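Test Technician, Gripper Comparison (fixed term)
Memdale, Kultton site

We are looking for a technician to run side-by-side trials of grippers and wrist cameras on our two-arm benches. The post runs until the end of August and reports to Huw Samuel.

You will mount and align the hardware, run each task from the Meredith test plan and log every attempt – failed grasps included. Tasks use ordinary desk items such as a stapler, a mouse and papers. 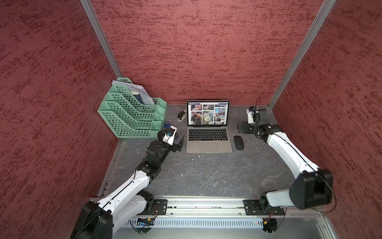
Each gripper pair completes 2,000 attempts before it is swapped. Recalibration and cable checks fall to the technician, as does a short written report per pair. Experience with the Clavari controller is useful but not required. You should be able to read a wiring diagram and write basic scripts.

Hours: 18 per week, on site.
Closing date: 28th March.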